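How Does a Computer Mouse Know Where You Moved It?

You push the mouse a little to the right, and the arrow on the screen goes right too. It seems simple. But the mouse can't see the screen, and the screen can't see the mouse. So how does the arrow know where to go?

The old way: a ball

If your grandparents used a computer when they were at work, they may remember a mouse with a ball inside. The ball was heavy and covered in rubber. When you moved the mouse, the ball rolled along the desk.

Inside the mouse, two small rollers touched the ball. One turned when the ball rolled up or down. The other turned when it rolled left or right. If you moved the mouse on a slant, both rollers turned at once. The mouse measured how far each roller had turned and sent the numbers to the computer.

The trouble with the ball was dirt. It picked up dust, crumbs and hair, and the dirt got wrapped around the rollers. Then the arrow would jump or get stuck. People had to open the bottom of the mouse, take the ball out and scrape the rollers clean with a fingernail.

The new way: a light and a tiny camera

Most mice today have no ball. Turn one over and you may see a small hole with a red light in it. Some mice use a kind of light that our eyes can't see, so the hole looks dark even when the mouse is on.

The light shines on the desk. Next to it is a tiny camera, much smaller than the one in a phone. It takes pictures of the desk over and over, often more than 2000 in one second. The pictures are very small and would look like gray squares to you.

A desk feels smooth, but up close it is full of bumps, lines and specks. A chip in the mouse compares each picture with the one before it. If the specks have shifted to the left, the mouse must have moved to the right. The chip works out how far, and the computer moves the arrow.

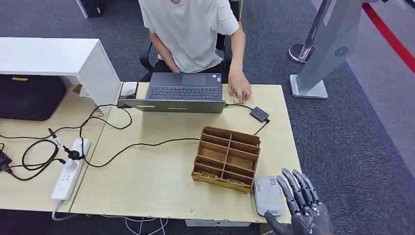 Why some surfaces don't work

A mouse like this needs something to look at. Wood, paper and cloth are good, because they have plenty of tiny marks. Clear glass is hard for many mice. The light goes through it, and the camera can't find any specks to follow. A mirror is hard too — the light bounces off in one direction and the pictures all look alike. A mouse pad or a sheet of paper fixes the problem.

What about the buttons and the wheel?

Under each button is a small switch. When you press down, the switch closes and you hear a click. The wheel in the middle turns a part inside the mouse, and the mouse tells the computer which way it is turning and how fast.

Try it yourself

You need a mouse, a sheet of white paper and a glossy magazine.

1. Put the mouse on the paper and move it in a slow circle. Watch the arrow.

2. Do the same on the magazine. Does the arrow move as smoothly?

3. Lift the mouse off the desk and move it through the air. What does the arrow do?

4. Put the mouse down and turn it sideways. Now push it away from you. Which way does the arrow go?

Don't look into the light under the mouse, even if it seems dim.

Words to know

Chip: a small part that does the thinking inside a machine.

Roller: a small round bar that turns.

Sensor: a part that measures something, such as light, heat or movement. The tiny camera in a mouse is a sensor.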